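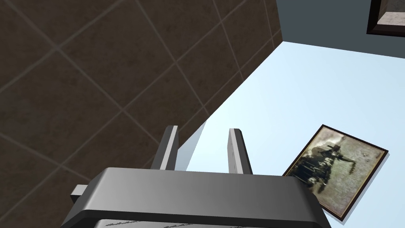 Brown tile next to a pale blue surface

Bluetooth speaker cuts out when I plug in the second mic?

Asked by Amparo Yupanqui

Hi all! I bought a Gelard party speaker in December for my mom's birthday (she sings, we all sing, it gets loud) and it came with one wireless mic. Works great. Then I picked up a wired mic, a Plastirell, so two people could do duets. The minute I plug it into the jack on the back, the music coming from my phone drops way down, and sometimes it goes silent for a second or two and comes back. The wireless mic stays fine the whole time.

I've tried a different phone, a different cable, and turning the echo knob all the way down. Battery was at 82 percent so I don't think it's that. Is the speaker bad or am I missing a setting? I'd hate to send it back, the box is long gone.

3 answers

Arnulfo Sotelo
I have the same speaker — well, the older one with the round knobs — and mine did this for months before I figured it out. There's a feature called mic priority. When the speaker hears anything on the mic input it turns the music down so you can hear the person talking. Nice for announcements, terrible for singing. Hold the M button until it beeps twice and the music should stay where you put it. 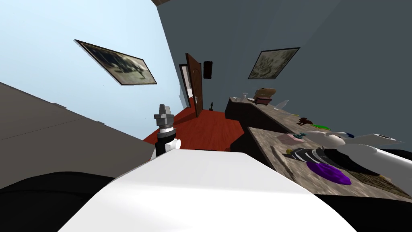
If you get one long beep, you went past it and landed in the other menu, so turn it off and start over. It took me three tries the first time. The other thing I'd do is set the wired mic volume at zero before you plug it in and then bring it up slowly. Mine had a lot of hum on that jack and the speaker was treating the hum like a voice, so the music kept ducking even with nobody near the mic. A shorter cable helped with that too. I was using a 15 foot one that ran right along the power strip.

The silent part for a second or two sounds different to me. I only ever got the drop in volume. Try it with the phone right next to the speaker and see if it still happens.

condori_karaoke
mine is a Caro and it does this. never fixed it, I just use the wireless one and pass it around

Guest
Check what kind of mic it is. If it's a condenser it may not work right on that jack at all. Mine wanted a plain dynamic mic, and the manual listed 200 to 600 ohms or something like that. I have a 300 ohm one and it's been fine.

Comment from Amparo Yupanqui
Two beeps did it!! Thank you Arnulfo. Still a little hum but we can live with it. I'll look for a shorter cable.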